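Student Projects Board > Manipulation Stream > Cloth and soft objects task: submission and request for comment
6 min read

lernico_club
Our club has entered the cloth and soft objects task under the Zeken rules. Members demonstrate each attempt with a pair of hand-held grippers, and the recordings are used to train the Vuter arm ahead of the April round. We have logged 1,360 attempts, of which 1,158 were accepted by our own reviewers. Comment is invited on the handling of the toy while the cloth is in place.
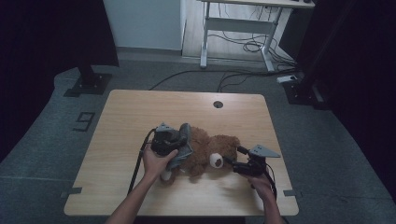 Two-handed attempt at station 9, grey cloth over the toy.

Our present practice is to keep the left gripper on the cloth and the right near the head.

hjaltested_labs
Thank you for the submission. Our school does not favour pinching the cloth and the toy together. We ask students to secure the toy first and treat the fabric as a separate grasp. We rejected 74 attempts last term on this ground alone.

lernico_club
With respect, the rules do not require separate grasps. Clause wording refers only to the final position of the cloth. Long pile is the greater difficulty in our experience, as the fur obscures the point of contact. 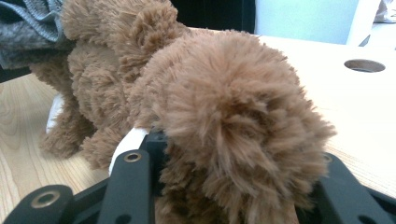
Gripper view, white pad against the fur.

tolerance_stack
I would support the club on the rules and Hjaltested on the method. A combined pinch is permitted, but the policy learns it and then repeats it on objects where it is unsuitable. Has the club considered labelling the two grasp types separately?

lernico_club
It has been discussed. Relabelling would take our members most of a month after classes.

hjaltested_labs
A sample of 200 would be sufficient to establish whether the distinction matters. We would be willing to share our labelling sheet.

lernico_club
The offer is accepted with thanks. We maintain our reading of the clause and will put the question to the organisers in writing.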